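Skaltum open day: an afternoon with other people's hands

I have been running the same parallel-jaw gripper for years, so when Skaltum opened its Plaltatberg workshop for a day of side-by-side demos, I signed up within the hour. The place is at the back of an old printing works, up a long ramp, and they had every bench going at once. Arms on the left, controllers along the windows, and at the far end the manipulation tables, where I ended up spending most of my visit and missed the free lunch!

What I loved was how plain the test objects were. A mug, a plate, a toy pumpkin, a rolled cloth. Anyone can make a gripper look good on a machined block, but soft things and shallow rims show you what it can really do.
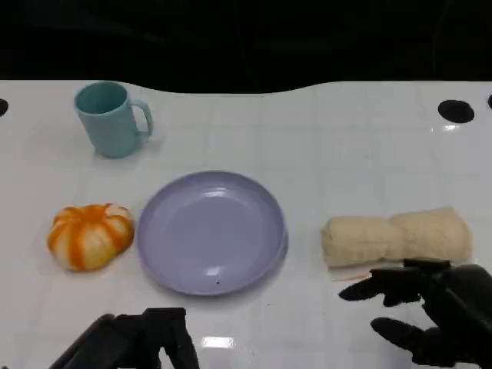

Dhillon

The multi-fingered hands were the ones I had come for. They are so much nicer to watch than jaws, and the person at the controls let a few of us have a go. Teleoperating one is odd for the first couple of minutes (my index finger kept arriving before the rest of me), and then it clicks and you start reaching for things without thinking. A mug handle is a lovely target for fingers. A shallow plate is much harder, and I never did find a lift I was happy with.

The price list gave me a jolt. Skaltum quotes 3,571 for the hand, without the arm, and 143 for a spare fingertip set. I would want at least two of those sets on the shelf before I let students near it.

Then there was the Rumora controller, which I had only read about. The staff had it set up so you could swap between tuning profiles from a tablet, and the soft profile was a real treat, slow and forgiving. The wrist camera view was up on a monitor beside it, and I think that sold me more than the motion did. From overhead you are always guessing what the lower finger is doing.
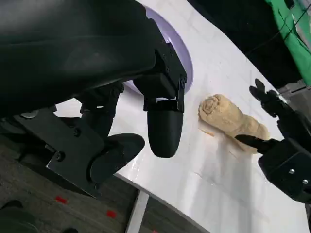

Getting a jaw under something soft is where I lose most of my grasps at home. Come in too high and you squash the roll, too low and you scrape the table. Skaltum's advice was to approach almost flat and close late, and I have already changed my own scripts to try it. Their log for the cloth task showed 59 attempts, with notes against each one, and they were happy to let us scroll through the failures too. More open days should do that.

A few gripes. The controller talks were too short, the cable routing questions got waved off, and parking is terrible. I would still go again tomorrow. The next one is planned for January, and I am bringing my own dish towel.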